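Small Batch Stout at Bindetia: How Mash Temperature Changes the Beer
Student project report by Ilango Arumugam
22 Jul 2024
Reading time: 4 min

1. Background

Bindetia is a small brewery in Floltstead with a taproom in the front and the brewing floor behind it. They make a dry stout which is sold only in the taproom. The head brewer told me that some customers find it too thin, and other customers order it exactly for this quality. My project was to brew the same recipe two times with one change, the mash temperature, and to see if visitors to the taproom would notice.

I should say that I did not drink stout before I came to Floltstead. In my family nobody drinks beer, so I had to learn the words for the flavours first, and I am still not sure what people mean by "biscuit".

2. Recipe and method

Both batches were 30 litres. The grain was pale malt, flaked barley and roasted barley, all from the same delivery. The hop was Hulard, a variety which Bindetia also uses in its bitter. It is added only at the start of the boil, so it gives bitterness and almost no smell.

Batch A was mashed at the usual temperature of the brewery. Batch B was mashed four degrees higher. A warmer mash leaves more sugars which the yeast cannot eat, and the finished beer should feel fuller in the mouth and have a little less alcohol.

The yeast, the water treatment and the length of the boil were kept the same. I wrote down the gravity every morning until it did not change for three days. Batch B needed one day more than Batch A to settle, but I think this came from the cold corner where its fermenter stood, so I do not draw a result from it.

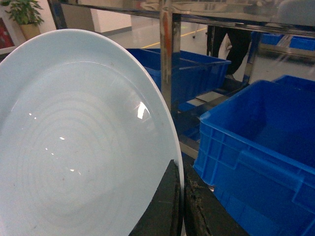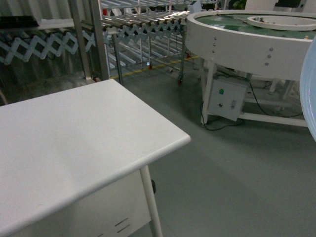
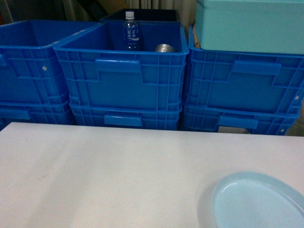 3. Tasting

The tasting was held in the taproom over several evenings. Each visitor got a small glass of each beer and a short form with three questions: which one is fuller, which one is more bitter, and which one would you buy. The glasses were marked only with a coloured sticker. In total 183 forms came back, and of these 98 named Batch B as the fuller beer. The other forms named Batch A or said there was no difference.

This is a weaker result than I hoped for. My supervisor, Dr Nambiar, pointed out that both beers were served very cold on the first evening, and cold beer hides the body. From the second evening we let the glasses stand before serving, but the forms from all evenings were already in one box and I could not separate them any more. This was my mistake. Next time I will write the evening on every form.

For bitterness the answers were mixed. Several people wrote that Batch A was sharper, although the hops were weighed the same. I believe the extra sweetness in Batch B covers some of the roast - one visitor wrote "like coffee with milk" about it, and I think this is a good description.

4. Costs

The complete cost for both batches was 640 pounds, with the hire of the small fermenters as the largest part. The brewery paid for the malt and took the remaining beer for the taproom.

5. What I would do next

A third batch with a temperature between the two would be useful. Bindetia has offered me the small kit again in August, and this time I would like to serve only at cellar temperature. I also want to ask visitors if they normally drink stout, as I suspect that regular stout drinkers answer in a different way.

I thank the brewing team for their patience with my many questions, and for showing me two times how to clean the mash tun correctly.

Contact | Copyright Ilango Arumugam | Back to top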